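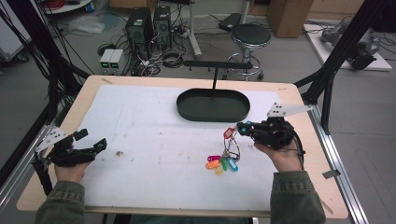

Listmont Community Garden Association
Minutes of the winter members' meeting, January 28, 2022

Held in the downstairs room at the Cardoso Street hall. The chair opened the meeting and the October minutes were accepted with one correction: the fence repair was on the Suso Lane side.

Money

The balance stands at $3,717. Hall rent and insurance are paid through spring. A member asked why seed costs went up. The chair said the last order included cover crop for the empty beds, and that will not be repeated this year.

Plots

All 41 plots are spoken for. Renewal forms are due before the ground is worked. Plots left unplanted by the second work morning go to the waiting list, same as last year. A motion to allow half plots was discussed at length. Those in favor said several older members would keep gardening if they had less to look after. Those against were worried about paths and hose access. The motion was tabled until someone can draw up where the dividing boards would go.

Water

The meter reading from the fall was higher than expected. Two members checked the line and found a drip at the standpipe by the compost bays.
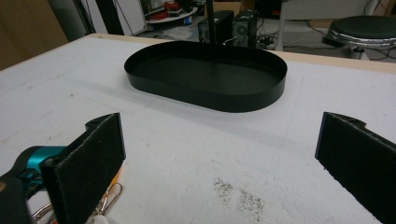
The washer has been replaced and the standpipe is shut off until the last frost. Members voted to spend up to $400 on a second rain tank. The Cliro tank was preferred to the cheaper one for its wider lid. Delivery is extra and has to come out of the same amount.

Compost

No more cooked food in the bays. A sign will go up. The leaf pile is free to take from, but please leave the fork.

Shed and gates

The shed roof held up over the holidays. Mouse damage to one bag of bone meal. Members who hold a key should bring it to the first work morning so the list can be brought up to date. Anyone giving up a plot must turn in the key with the form. 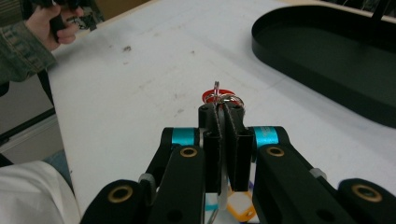
Key ring with red tag.

Plant sale

Same weekend as last spring. The goal is $300, to go toward path gravel. Tomato seedlings sold out early last time and the squash did not sell, so growers were asked to adjust. Pots can be left behind the shed.

Other business

A request to keep two hens was declined. The lease does not permit animals.

Meeting adjourned. Next meeting to be posted on the gate.

Comments (3)

plot19: I was there and I thought we said the tank money included the stand. Can that be checked?

gardengate_west: Please put me down for gravel day. Also is the leaf pile the one by the road or the one in back?

beansandpeas: Sorry I missed it. I'm for half plots if it comes up again.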